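Speaker notes, Stilley Travel Club talk
Sun 16 February
Taha El-Sayed

Title slide: Getting around the old quarter of Londale on foot

Wait for people to sit down. Mention the handout is at the back and has the bus numbers on it. Questions at the end, except if someone can't hear, then shout.

Opening

I lived in Londale for nine years and I still go back every winter. Most visitors give the town one afternoon on the way to the coast. I want to make a case for two nights. You need one full day for the old quarter and a slow morning for the river side before you leave.

Ask: who has been? If a lot of hands, skip the part about the ferry and go to lodging.

Getting there

The bus from the airport takes 40 minutes and stops outside the post office. Taxis wait on the left as you come out of arrivals. Agree on the fare before the bags go in. The ferry is nicer but it doesn't run in high wind, and in February that can mean two or three days in a row without one. If you have a flight to catch, take the bus.

The bus driver takes cash only. Small bills. I have seen people put off for trying to pay with a large one.

Where to stay

Three areas. Market Hill is central and loud until late. The streets below the church are quiet, with a lot of stairs. The river side is flat and cheaper, and it adds a walk at each end of the day.

For anyone with bad knees, say clearly: river side. Don't let the pictures of the church terrace talk you into it.

I usually stay at the Nguyen-Tran guest house. Family place, breakfast included, no elevator. Ask for a room at the back, as the front ones get the delivery trucks.
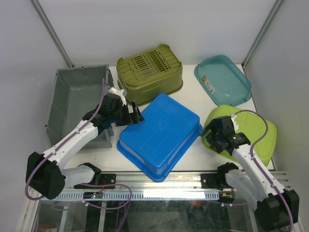
Breakfast ends at 9 and they mean it. If you are out early for the market, tell them the night before and they will leave bread, fruit and a boiled egg in a bag on the hall table.

The market

Slow down here. This is the part people write to me about afterward.

It is two markets in the same building. Before dawn it sells fish, greens and meat to the restaurants. By late morning those sellers have packed up and the upstairs opens with cloth, baskets, knives and pottery. The gap in between is dead time. Go for coffee.

Prices: downstairs is fixed. Upstairs is not. Expect to pay 30 percent below the first price for cloth, less of a discount on knives. The knife sellers make their own and they won't move much. If you buy one, it goes in your checked bag. Say this twice. Every year somebody loses a knife at security.

Baskets look light but they take up a whole suitcase. The post office will ship them if they are wrapped. It sells brown paper but no tape, so bring tape.

Walking route

Slide with the map. Point with the stick, the laser doesn't show up on this screen.

Start at the post office, uphill past the school, then right at the fountain. The sign there points left to the church. That is the road for cars. The footpath on the right is shorter and has shade. Up to the terrace, then down the long steps to the old bathhouse. It is closed on the first Monday of the month. From there the river path takes you back to the bridge.

Allow a full morning with stops. There is a public toilet at the school end of the fountain square and one at the bridge, with nothing in between.

Food

Lunch is the main meal. Kitchens close in the middle of the afternoon and don't open again until evening, and the places that stay open all day near the bridge are the ones to avoid.

Try the lentil soup, the grilled sardines if the boats have been out, and the almond cake from the bakery beside the bathhouse. Vegetarians do fine at lunch and less well at dinner. Tap water is safe but tastes of chlorine.

If time is short, cut from here to day trips.

Money and phones

Two cash machines, both on Market Hill. One is inside the bank and shuts with it. Phone signal is poor below the church, so download a map before you go.

Day trips

Josavar is the easy one. Village, beach, one good restaurant. The bus goes from the bridge. Check the time of the last one back with the driver on the way out, as the printed timetable at the stop is for summer.

Questions I usually get

Is it safe at night? Yes, in my experience, but the steps are badly lit. Bring a flashlight.

Is it good for children? The river side is. The terrace has a low wall.

When to go? February for quiet, late spring for weather. I would skip August.

Remind them to sign the sheet by the door if they want the bus list by email. Chairs need to be stacked before we leave.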